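Folding on a Soft Surface: What a Bed Does to a T-Shirt
Final report, Textiles and Everyday Life, spring project
Trotusberg

Why we picked this

Our group started with a completely different topic (dryer lint, don't ask) and switched in the second week, when we noticed that every folding guide we could find assumes you own a big, flat, hard table. Almost everyone we know folds laundry on the bed! The bed is right there, it's the biggest surface in the room, and it's where the clean pile lands anyway. So we wanted to know how much harder it makes things, and whether there is a method that suits it.

The question

Does a T-shirt fold as neatly on a bed as on a table, and if it doesn't, which step goes wrong?

What we used

2 surfaces: a made bed with a cotton top sheet, and a plain dining table.
4 shirts, all crew neck, short sleeve. Two were thick cotton and two were a thin blend, and one of each had a print on the front.
3 folding methods, which we called the thirds fold, the half fold and the pinch fold. The pinch fold is the quick one where you grab the shoulder and the middle and flip. The half fold is what most of our parents do.
A ruler, a phone timer and a very patient roommate.

Each shirt was folded with each method on each surface, first from a smooth start and again after being dropped in a heap. We measured how far the finished edges were out of line at the worst corner. Jukell, the campus laundry room, let us use their long table on Tuesday evenings, after the rush, and we borrowed our steamer from Szulc so that all the shirts could be brought back to the same state between rounds.

What we found

The thirds fold was the clear favorite on the table. The edges came out crisp and the stack stood up straight, and we were all ready to declare it the winner and go home. Then we moved to the bed and it was a mess. When you press down to run your hand along a fold, the mattress sinks and the shirt slides toward the dip. The sheet comes along too, so now you have wrinkles under the shirt that print themselves right into it. One of our worst results was a thin blend shirt where the two sleeves ended up at completely different heights.

The half fold held up much better. It asks for fewer presses, and you can do most of the lining up in the air, with the shirt held by the shoulders, before it ever touches the bed.

The pinch fold surprised us the most. Half of us couldn't do it at all on the first evening, but once you have it, the surface hardly matters. The shirt only needs to lie flat for the few seconds it takes to find your grip.

The step that really decides everything is the one before folding: spreading the shirt out. From a smooth start, bed and table were pretty close. From a heap, the bed was far slower. On a table you can sweep the fabric outward with a flat hand, and it stays where you put it. On a bed you have to lift it by two points, usually the shoulders or a shoulder and a sleeve, give it a small shake and lay it down again. We tried the sweep over and over and it just bunches the hem.

Thick cotton was easier than the blend every time, and a print turned out to be a real help, because you can see right away if the letters are sitting crooked.

Things we would change

Pull the sheet tight before every round, not only at the start. We forgot this for one whole session and had to redo it. We'd also like to try a firmer mattress, and a big book or tray under the shirt, which the Paltolden group suggested at the poster session. Thirty minutes per session was too short once the steamer came out.

Advice for bed folders

Line up in the air, lay down once, press as little as you can. And do the shirts before the socks, while the sheet is still smooth!
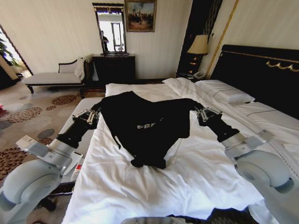 Comment from the class page: I tried your half fold on my own bed last night and it works, but only for shirts. Hoodies still slide all over the place, and the hood drags everything to one side. Did you test anything heavier than a tee?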